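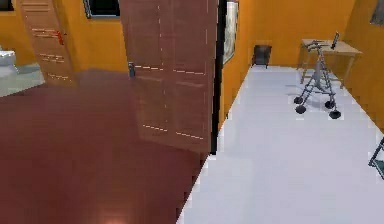 Notebook, home sim trial: the Casenby house in the Piltix kit

01/08/2018

OK, so the trial license finally went through and I've spent all day wandering around in somebody's imaginary house. Writing this up while it's fresh, and for anyone at Magalhães who wants to know if we should pay for the thing.

What's on offer: Piltix sells a simulation kit for home robots. You get the engine (they call it Plundine), a set of houses, an object library, and a connector that takes our motion commands and hands back camera views and joint states. The house I've been using is Casenby, the one their sales guy kept pushing because it comes with assistive furniture. Trial is 10 days. After that it's $92 per seat per month, and you can't buy the houses separately. I asked.

Why we care: our arm spends half its life waiting for somebody to put the cups back. If we could run the boring tidying trials overnight on a machine and save the real kitchen for the stuff that needs touching, I'd be a happy woman.

Install

Painless, mostly. The installer wanted a newer graphics driver than the one on the lab box, and the updated driver broke the second monitor until I rebooted (and then rebooted again, cable had come loose, my own fault). The connector found our arm description on the first try, which surprised me a little because nobody's importer likes our wrist. It did flip the sign on the last joint. Easy fix in the config, see the bottom of this entry.

First load of Casenby takes long enough to get coffee. Later loads are quick, it must keep a cache somewhere. I haven't looked for where, and we should before it fills up the small drive.

Walking around

I like this house. Orange walls everywhere, loud enough to make our own lab feel like a dentist's office, and the shiny maroon floor butts right up against a white one in the next room. I was pleased about that change in floor color because our floor segmentation has always sulked at thresholds, and it sulked at this one too! Same failure as in the real building: it follows the maroon up to the edge and then calls the white part an obstacle. A bug that shows up in both places is a bug I can work on from my desk.

The edge between the floors comes out stair-stepped at the render size I picked. Turning the quality up should help, and will also eat frame rate, so I'm leaving it for now and making a note.

Doors are wood, a nice tall swing, and the base has to go around them instead of pretending they're part of the wall. Our planner gave the big open one far too much room on its first pass and decided there was no way through. I shrank the padding a little and it was fine. Then I shrank it a little more, out of greed, and it clipped the door. Back to the first setting.

And there's a rollator walker standing on the white floor, right in front of the light wood table. This is the piece of furniture I'd pay for. Thin tubes, black wheels, lots of air in the middle, everything a depth camera hates. In our lab we have a folding chair standing in for one and it's a bad stand-in. The collision shape in the kit follows the tubes instead of wrapping the whole walker in a box, so you can plan a reach between the handles to whatever is on the tabletop. I tried one. The planner found a path I would never let the real arm take around a real person, but it found one.

Note to self: ask whether the walker rolls when bumped. The docs say "dynamic where appropriate" and I have no idea what that means to them.

Camera checks

Next I went through camera placement. Our head camera can tip down pretty steeply and I wanted to know what it gets when it looks into a corner past the side of a cabinet, where we lose track of the robot's pose on the real thing.
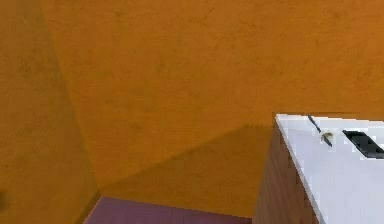 Nayeli Quispe
Test engineer, mobile manipulation, Magalhães

So, corners. Looking steeply down at orange meeting orange, there just isn't much to hold on to. The walls do have a faint mottled texture, and I had hoped that would be enough for the feature tracker. It wasn't, or not by itself. It grabbed the edge of the white cabinet top and the edge of the shadow on the back wall and ignored nearly everything else. Grabbing the shadow is bad news. I moved the light a little between runs and the pose estimate slid right along with it.

That's our problem and not Piltix's, and I'd rather find it here. But I do have a complaint about the renderer, and it's the small stuff on the white top. From that height there's a thin dark rod with a little beige rounded thing at it, and I could not tell you what either one is. Pen? Stylus? The detector said toothbrush, with great confidence. There's a dark slot farther over with a blocky, stepped outline, and the detector didn't even try. If we train on views like these without raising the resolution, we'll be teaching the network to recognize stair steps.

I went back and forth on whether to call this a fault. The engine lets you set the render size per camera, and I had left it at the default. Fair enough. Still, the default is what most people will use, and the brochure shows something much prettier.

Another thing about shadows while I'm on it: they're soft and they look decent, and you can pin the light source so a run is repeatable. I like that a lot. In the real kitchen the sun goes across the blinds all afternoon and I've thrown out whole sessions because of it.

The object library

There are 103 objects in the standard library. Each one has a mesh, a mass, a friction value and a name, and you can swap in your own. The names are the weak part. Some are perfectly sensible and some were clearly typed by somebody on a Friday. I found a thing called "obj_round_new" and a thing called "obj_round_new_ok". I've started a spreadsheet matching their names to ours and it's in the shared folder, please add to it as you go.

Masses looked believable wherever I checked. Friction I don't trust yet. I had the arm push things across the countertop, and the flat items slid farther than they do on our laminate at the lab. We'd have to tune it against real pushes, and that means someone setting up the tilt board again (hello, whoever borrowed the tilt board).

Counter layout

For the tidying trials I used the L-shaped counter with the white top. You can place things by hand with the mouse or throw in a layout file, and the layout file is the way to go. Doing it with the mouse I kept sinking items into the surface, and when physics starts up, anything that's sunk in gets spat across the room like a watermelon seed. Funny once. 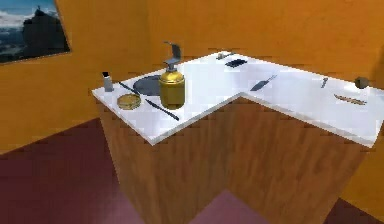

Can we run our own planner in Plundine, or are we stuck with theirs?
Our own works fine. The connector takes joint targets at whatever rate we send them, so their planner can stay switched off. You do need their collision checker running in the background or the contact reports come back blank.

Back to the counter. The yellow soap dispenser is my favorite target so far, easy body to grab and a pump head that sticks out and punishes sloppy approach angles. Our grasp scorer loved the cylinder and forgot all about the nozzle, so coming in from above we knocked it every time. From the side, no trouble.

The flat grey disc partly behind it is harder. It lies right down on the surface, and with the dispenser in the way the detector only gets a piece of it. I want that case in the regular set. Same for the long thin black rod that runs diagonally across that end of the counter – it passes between the disc and the round tan tin, so the segmentation chops it up and reports a few short sticks. I've marked it as a known failure and will try merging by direction before anyone starts retraining.

The brown, feathery-edged thing on the other arm of the L got labeled as a banana. I'd call it a feather, or maybe a dried leaf. I put it down as "misc, light" in the spreadsheet and moved on with my life.

Support

I wrote to their help address about the flipped joint and heard back before lunch, a real answer from a person who had read the question. They know about it and say it'll be fixed in the April release. I also asked about running jobs in parallel. One seat gets you up to 2 copies of a house running together, and past that you pay for another seat. For overnight runs that's tight. I'd want to push them on it before we sign anything.

Where I've landed for now

I'd say yes to a single seat, with a grumble. The walker and the two floors alone will save us from building half of that in the back hall. I would not use the default camera views for training data, and I wouldn't believe any pushing result until we've done the friction comparison.

Still to do during the trial:

Raise the render size on the head camera and rerun the corner views.
Bump the walker and see what happens.
Same layout file, light pinned, then light moved, and compare the detector output.
Find the cache folder.
Get the tilt board back.

Config notes so I don't lose them: last joint sign set to negative, base padding left at the middle value, collision checker on, their planner off. Save the layout file before you press play, because undo doesn't reach back past the start of physics. I've lost one good layout that way already and had to put the whole thing together again from memory.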